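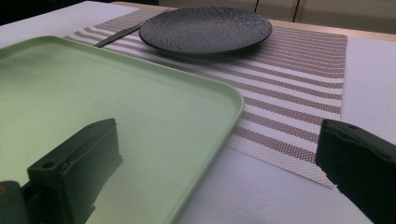
**Ticket 543 – La pinza de mano pierde apertura al grabar «poner la mesa»**
Proyecto: Tala
Puesto: Getham, mesa blanca
Abierto por: Jeferson Arruda
Estado: resuelto, con una tarea pendiente

### Síntoma

Estoy grabando demostraciones a mano para la tarea del mantel (bandeja verde, plato gris y cuchillo) y el valor de apertura se queda congelado en algunos episodios. Los dedos se abren y se cierran sin problema, el vídeo sale perfecto, pero en el registro la pinza figura como abierta del todo hasta el final. Al reproducirlo en el brazo, el robot baja al plato con una trayectoria preciosa (¡de verdad, muy suave!) y no cierra nunca.

Pasa sobre todo en los episodios largos. En los cortos, de coger y soltar sin más, no lo he visto ni una vez.

### Entorno

- Grabador: Arska, rama de septiembre
- Conversor de episodios: Karras, configuración por defecto
- Episodios en el lote: 931
- Afectados: casi 9 de cada cien, según el filtro rápido

### Registro

**09:40** – Reinicio el grabador y repito la tarea tres veces. Primera y segunda bien. En la tercera la apertura se clava en el valor máximo a mitad del movimiento. ¡Por lo menos se reproduce, que ya es media batalla!

**10:05** – Cambio el cable de la pinza por el de repuesto. Sigue igual. Vuelvo a poner el original, que es más largo y no tira de la muñeca cuando giro para entrar por el lado del cuchillo.

**10:30** – Sospecho de la calibración. Hago el ciclo completo: cerrar, esperar el pitido, abrir a tope, esperar el pitido. Los límites salen casi idénticos a los anteriores, así que la dejo como estaba y sigo buscando.

**11:15** – Miro los datos crudos antes de pasar por Karras y ¡ahí está la apertura, completa! Cierra, abre, vuelve a cerrar, todo en su sitio. El sensor está sano y el fallo viene después.

**11:50** – Comparo marcas de tiempo. La apertura y la cámara arrancan juntas, pero la apertura se va retrasando un poco en cada segundo de grabación. Cuando el desfase pasa del umbral de sincronización, Karras descarta la muestra y repite la última válida. En esta tarea la última válida casi siempre es «abierta», porque me acerco a la mesa con los dedos bien separados. Encaja con lo de los episodios largos.

**12:20** – Pruebo a subir el umbral. Desaparece la congelación, pero el cierre llega tarde y el brazo empuja el plato antes de agarrarlo. Descartado, lo devuelvo a su valor.

**13:35** – Encuentro la causa: Arska sella la apertura con el reloj de la pinza y la imagen con el reloj del portátil, y solo los alinea al empezar la sesión. Activo la opción de realinear al inicio de cada episodio y, además, corrijo la deriva de forma lineal entre el principio y el final.

**14:10** – Grabo una tanda nueva, con episodios largos a propósito, parándome encima del plato y dando rodeos. Ninguno congelado. Reproduzco 3 en el brazo y en los tres la pinza cierra donde cerré yo. ¡Qué gusto da verlo copiar hasta la pequeña duda que tengo antes de bajar!

### Solución

1. En Arska, activar la realineación de relojes por episodio.
2. Dejar el umbral de Karras en su valor por defecto.
3. Reconvertir el lote desde los datos crudos. No hay que regrabar nada, las demostraciones buenas siguen siendo buenas.

Quien tenga episodios propios en Tala puede comprobarlo en un momento: se dibuja la apertura a lo largo del tiempo y, si hay un tramo plano que llega hasta el final mientras en el vídeo los dedos se mueven, es este mismo fallo.

### Pendiente

- [x] Reconvertir el lote de la mesa
- [x] Apuntar la opción en la guía de grabación
- [ ] Añadir un aviso en Karras cuando se repita la misma muestra demasiado tiempo – me lo quedo yo, tengo ya medio parche escrito

Jeferson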